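Ikska household waste sorting notes, README

Last touched Monday, March 2, 2026. Still messy, sorry, read the known problems part before you use any of it.

What it is

Text notes from kitchens and break rooms. People wrote down what they were throwing out and which bin they put it in. One line per item. 587 lines total after cleanup. English only, American kitchens, mostly apartments.

Started as a side thing for the Novby recycling guide, then the guide got rewritten and the notes were just sitting there. Vaida Sproģis did the first pass on the labels. I did the second.

Files

items.csv - the main one
rules.txt - the local rules we labeled against, copied by hand
disputed.csv - lines where the two of us did not agree
old/ - don't use, kept so the links don't break

Columns in items.csv

item - what the person wrote, spelling left alone
material - our guess from the wording (paper, glass, metal, plastic, food, mixed, unknown)
chosen - the bin the person said they used
correct - the bin per rules.txt
soiled - yes / no / blank. Blank means they didn't say. Blank is NOT no.
note - free text, mostly empty

Encoding is UTF-8. Commas inside item are quoted. If your spreadsheet eats the leading zeros in the line ids, import as text.

Bin names

Labels are by stream and never by color. People kept writing "the blue one" or "green" and it means something different in every town. Bergeron switched its colors in December and half the notes from there straddle the change. Where we could tell which stream was meant we filled it in. Where we couldn't, chosen is set to unknown and the original wording is in note. Please don't map colors back onto streams, we tried and it was a disaster.

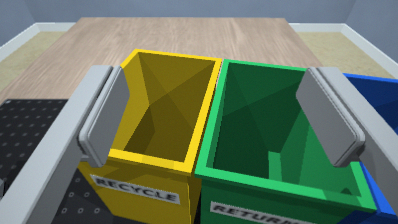

Simulated bins in yellow, green and blue. Colors don't map to streams in items.csv.

Streams used: paper, containers, glass, food, trash, dropoff. That's 6. Dropoff is for batteries, paint, light bulbs, anything you have to drive somewhere. A few people wrote "I keep it in a drawer", those are dropoff in correct and unknown in chosen.

How the labels were done

Read the line. Check rules.txt. Pick a stream. If the rule depends on the item being clean and soiled is blank, we assumed clean. Might be the wrong call, but it's the same call everywhere so at least its consistent.

Pizza boxes: greasy goes to food, clean goes to paper. Half and half goes to food. Tear it if you like, we didn't model tearing.

Coffee cups: trash. Lid separate if they mentioned the lid.

Yogurt tubs: containers. Foil top is its own line if they wrote it as one.

Receipts: trash, the thermal paper kind. Some towns take them. Ours doesn't.

Paper towels: food, unless they said cleaning spray, then trash.

Disagreements are in disputed.csv with both labels and the one we ended up with. Over 10 of those are teabags. I don't want to talk about teabags.

Known problems

- Too much kitchen, nearly no bathroom. Shampoo bottles hardly show up.
- People who bother to write down their trash are probably better at sorting than everyone else. Don't quote an error rate from this as if it were the general public.
- 3 lines are duplicates with different spelling. Left in because the ids are used in the guide.
- material is weak for anything described only by a product name. "Brilel pouch" is marked mixed but I never had one in my hand.
- rules.txt is one set of rules. Your town will differ, expecially on glass and cartons.
- soiled is blank way more than I'd like.

What it's OK for

Testing a lookup page, trying out wording for a flyer, checking if your search copes with the way people spell styrofoam. Teaching, fine. Don't send it to residents as advice.

Privacy

Names and unit numbers taken out. Medicine names replaced with "medicine". If you spot something we missed, send the line id and I'll pull it the same day. Please don't paste the line itself into a public issue.

Changes

v3 - split glass out from containers, fixed soiled on the jars
v2 - Vaida's fixes, added disputed.csv
v1 - first dump, ignore

To do

Cartons again. Ask Bergeron for the current printed rules. More bathroom lines. Rename "dropoff" maybe, people read it as a donation bin. Write a proper header for rules.txt with the date it was copied, which I forgot to put down the first time.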